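Home News Recipes Back Issues Contact

From the Britenside Neighbors' Newsletter
8 February 2018

Clearing the counter, a bit at a time

Those of you who came to our get-together at Tuvside will remember how long we got stuck on kitchens, and on that sad little drift of odds and ends that builds up in the middle of the counter while you're busy with supper. I promised to write something up, and then February got away from me, as it always does (the pipes on Gallegos Street didn't help!), so thank you for being patient.

My own habit comes from my grandmother, whose house went up in 1896 and had a kitchen no bigger than a pantry. She kept one bin on the table, always, and all the small pieces went into it before anything else got moved. Red bits, green bits, crumbs, the lot. She stood her cutting board up on end too, so she had the whole table to work on, and I've done the same ever since.

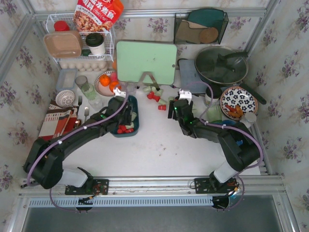
Red and green pieces, some in the teal bin and some still on the table.

Once the little things are gathered up I give myself 5 minutes, no more, with a damp cloth for the specks, and then I look at what lives out on the counter all the time. A wire rack earns its keep, I think, if you let it hold the bottles and the cups and leave the table underneath for eggs or whatever you reach for most. Boards can stand or lie flat, whichever suits you, though I do like one tucked up high in a dish rack with a cloth beside it. And if your wok is the big heavy sort, let it stay out with its lid on and save your back.

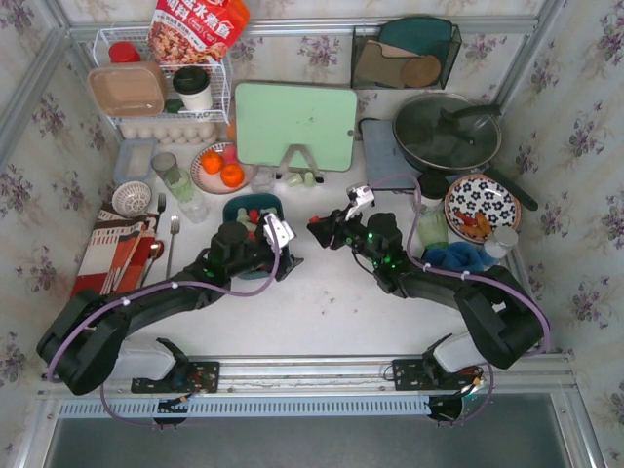 Nermina Nikolaidis wrote in to say she agrees about the bin but would never keep her eggs out on the table, having lost 9 of them to one careless elbow, and that she'd sooner give up a whole shelf in the refrigerator. Fair enough, Nermina! I'd love to hear how the rest of you manage, particularly anyone in the smaller apartments over at Buvham. Drop a note in the box by the door or catch me after the next potluck.

105 shares 5 comments

Contact the editor | Copyright Britenside Neighbors | Back to top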